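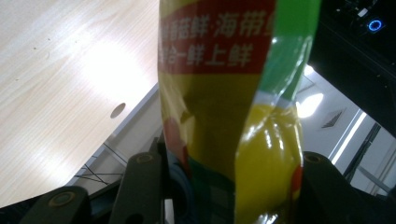 Ticket: snack bags won't stay upright in the pantry bin
6 November 2025 — posted by Dalibor Jurčo

Hello all, and thank you for your patience, I know this one has dragged on since October. The yellow bags with the red band and the green stripe are still slumping over in the Ridetti bin, and by the end of the day they've slid down behind the crackers, where people forget them and open another.

What I've tried so far:

Standing them in a row, seam to the back. Fine until somebody takes one out, then the rest fold up like tired umbrellas.

Clipping the tops to the rail. Better, but the plastic is slippery and creases badly, and I don't like pinching it hard — a split bag means crumbs all through the bin.

Laying them flat in the shallow Brellell tray, red band facing out so you can read the big white characters. So far this is the one I'd keep. The tray takes 43 bags if you overlap them a little.

I'm leaving the ticket open until the second tray gets here.

Comments

Ctibor Krajčí: Flat works for us too, dear Dalibor! Put the puffiest ones on top.

Šimko kitchen: Could we have a tray as well, please?

Recent tickets
Gralluston shelf wobbles on the left
Tea drawer sticks
Labels peeling off jars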